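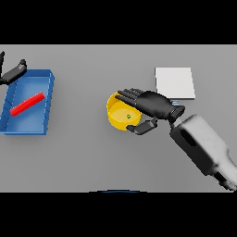

Blue tray on a gray tabletop.

Filed under: Kitchen Tips > Serving Local Dishes

Regional menu for guests, quick notes. Stew first, always. Make it the day before, reheat slow, 70 minutes at least. Dumplings last, 3 per plate, no more. Cold plates = gravy skin, so warm them (oven on low, 10 min).

Bread: slice late. Pickles in small bowls, not on teh plate. Salt at the end, taste agian. House wine out of the fridge before the soup goes out.

Get our newsletter! Unsubscribe any time.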